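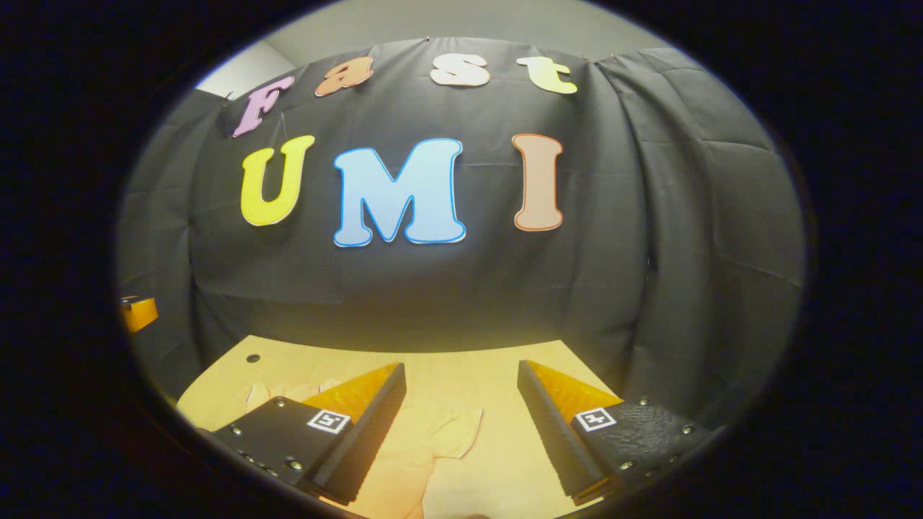
The writer runs the events and display workshop at the Grulville Community Hall
14 November 2018

Cut-out letters on a plain dark cloth are the best way to put a name on a wall, and I think most places that need a name on a wall should stop paying for printed banners.

I have held this opinion for a long time, and I have had to defend it more often this fall than in all the years before. In September our hall in Grulville agreed to hand over its display budget to a banner company for the coming season. The plan was one vinyl banner for each event, printed to order, with metal eyelets in the corners. Each banner would cost $190. I asked for two months to show that we could do it with cloth and letters, and I got them. The two months are almost up, so I would like to set down my reasons while I still have the key to the storeroom.

The first reason is that a banner is finished when it arrives. If the name is wrong, it stays wrong. We had one for the Plernside swap meet that came back with the town spelled with an extra E, and the company was polite about it and sent a new one four days after the swap meet. With letters, you take down the E.

The second reason is money, and it is not complicated. A big piece of black cloth gets bought once. Ours has been up and down so many times that it has creases we will never get out, and I stopped trying. The letters are cut from whatever board we have. We keep 144 of them in flat boxes, sorted by alphabet, with extra vowels. When a letter gets bent or the color goes dull, we cut one new letter. Replacing it costs less than a cup of coffee. The total for the whole set over the years would not pay for 2 of the banners.

People who like banners say that letters look homemade. I agree that they do, and I do not see the problem. A craft fair is homemade. So is a spelling bee, and so is a retirement party for somebody who drove the school bus. A printed banner at a retirement party makes it look as if a car dealership is retiring.

What people usually mean when they say homemade is that the letters do not match. Someone always wants to fix this. They want every letter in the same color and the same size and sitting on a chalk line. I have tried it that way, and it looks like an office door. Against black, different colors hold up very well. Purple, orange, cream and yellow can sit side by side in one short word and the word still reads. The black does the work of pulling them together. On a white wall the cream and the pale yellow would disappear, and that is the one real rule I would give anybody: get the dark cloth up first and choose the colors after.

A thin white edge around a letter helps too. I did not use to bother with it. Then we did a sign where the purple was a little too deep and from the back row it was just a dark shape. Now the darker colors get an edge. Pale blue does fine with a stronger blue line around it, and a peach letter likes a brown or orange one.

I also think a tilted letter is a good thing, within reason. An F that leans gives a short word some movement. If every letter leans, it looks like they are falling off, so I lean the first one and leave it at that, unless the top edge of the cloth sags, in which case the letters may as well follow the sag. Rounded letters forgive all this much better than square ones. A square letter that is slightly crooked looks like a mistake. A fat round one looks comfortable.

Size is where I disagree with most of my own helpers. They like to make the capitals at the start of each word big and keep the rest small. I would rather have one row modest and one row large. The row you want remembered gets the big capitals, and they should have plenty of black between them. Beginners crowd their letters because empty cloth looks like waste to them. When we put up FLEKO for the puppet group we had all five jammed together in the center, and people asked me who Reko was. We took them down and gave each letter a hand's width more, and there were no more questions.

There is a fair argument against me, and I will give it. Letters take time. A banner goes up in ten minutes with a ladder and some rope. Cloth has to be pinned along the top every foot or so, and the sides bunch up into thick folds that you either smooth out or learn to live with. Then the letters go on, and somebody has to stand at the back of the room and say left a bit. For a simple sign we allow 50 minutes. If a hall has one person on staff and three events in a weekend, I can see why they would call the printer.

I would answer that the 50 minutes are not wasted. People turn up for it. Children who would never help stack chairs will argue for half an hour over which S to use. Someone comes in to ask about parking and ends up holding the pins. At the end there is a wall with a name on it, and the people who put it there bring their relatives over to look at it. I have never seen anyone bring a relative over to look at a vinyl banner.

Short names are easiest, of course. I have a soft spot for three letters, and the Fan club, the ceiling kind, remains my favorite booking for that reason. But we have done long ones as well. You break them into two rows and put up with a little unevenness.

The vote on the display budget is next week. If it goes to the banner company, I will hang the banners and I will hang them straight. The cloth and the boxes of letters will stay on the second shelf of the storeroom, and anyone in Grulville who wants to borrow them can ask at the front desk. Please bring back the vowels.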